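# Dusting long-leaved plants with the Vustley hand gripper

Notes by Fulgencio Villalobos, 13th August

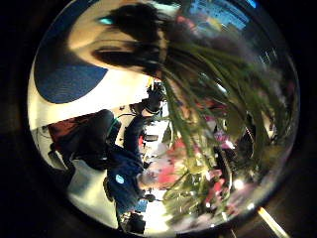
*In among the narrow leaves. The light comes through from the far side of the plant.*

The Vustley is a hand-held gripper with a camera, sold as a kit with two sets of finger pads and a charging lead. It records what the hand does so that an arm can repeat the job later. These tips cover the manual part only. I used the kit on house plants, shelves and the backs of radiators, and the plants needed the most adjustment.

**Pads**

- Fit the soft pads for leaves. The ribbed pads leave a line on anything thinner than a belt.
- Wipe the pads with a damp cloth after every plant. Sap builds up on the inner face and the grip turns sticky.
- Replace them when the surface goes shiny. Mine lasted 16 sessions. A spare set from Lekholm fits the same screws but is slightly stiffer.

**Grip force**

The dial runs from 0 to 500. The manual suggests 200 for "light household items." That is too much for a leaf. Set it to 100 and close the trigger slowly. If the leaf slides out, go up in small steps and test on an old leaf near the base of the plant.

**Working order**

1. Take the plant away from the window if it can be moved. Strong backlight makes the leaf edges hard to follow in the recording.
2. Shake out the loose dust first, over a sheet or a tub.
3. Fold a microfiber cloth over one pad and clip it. A wet cloth is too heavy and drags the leaf down. Damp is enough.
4. Grip close to the base of the leaf and pull toward the tip. Dust comes off in the direction of growth. Going the other way bends the leaf.
5. Support the leaf from below with your free hand.
6. Finish one side of the plant before turning the pot.

Leaves that sit close to the lens go out of focus and hide everything behind them. Come in from the side, below the top growth, and tie back the longest leaves with a strip of soft cloth. Garden wire cuts them.

Check the lens after each plant. A smear near the middle is easy to miss on the small preview. Use a dry lens cloth and no spray.

**Charging and storage**

A full charge takes roughly two hours. The lead is short, so the tool has to sit next to the outlet. Store it with the trigger open. Left closed, the pads take a set and stop meeting at the tips. The case has no slot for a damp cloth, so keep that in a separate bag.

**Compared with the others**

The Esik gripper is lighter and has a better trigger, but its pads are glued on and cannot be changed at home. Goicoechea rents a similar tool by the week, with the cleaning attachments included. For one round of plants and shelves, renting is cheaper. For regular use the Vustley is the better buy, mainly on account of the pads.

**Faults so far**

- Dial marks wearing off at the low end. Put clear tape over them.
- The cloth clip loosens. A small binder clip holds better.
- The strap rubs the wrist on long jobs. Wear a long sleeve.

A firmware update is due in September. I will repeat the low-force test with the same cloth and add the dial settings to this page.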